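Lists > Cotville Green > Archive > October

Posted in October by the list member at Drostberg Road

Re: the lindens on Abreu Street

> The contractor has confirmed that the 20 lindens between the
> bakery and the bridge will come out before the frost. They will
> be replaced with ornamental grasses, which need less watering
> and give the street a more modern look. We trust residents will
> enjoy the change.

I have read this three times and still can't find the part where we were asked.

I walk under those lindens twice a day. They are not in great shape, I grant you, but neither am I, and so far the town has left me standing. Two of them are hollow at the base and should go. The rest want a decent pruning and a few buckets of water in July, when the tank truck is busy soaking the petunias on the traffic island.

As for the grasses, we had them on Altska Square. 200 plants went in and by the second summer it was a dog toilet with a nice sign. The sign is still there. I would like to know who got paid for the removal, and whether it's the same people who got paid for the planting.

A young linden costs 800 if you buy it at a sensible size, and over 1,000 if you want it to look like a tree on the day of the ribbon cutting. The old ones cost nothing - they are already in the ground. I wrote this to the parks office in spring and received a leaflet on composting.
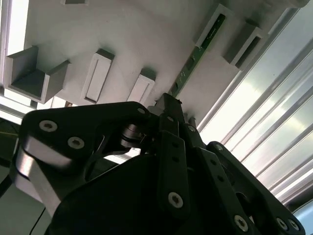

Black gripper with a white panel and aluminum rails behind it.

If anyone on the list has the tree survey from the last time they tried this, please send it to me directly, the attachments get stripped here. I'm also looking for old photos of the street in bloom, from the bakery end if possible. I will be at the bridge at 7 a.m. with a tape measure and a thermos, measuring trunks. Bring your own cup.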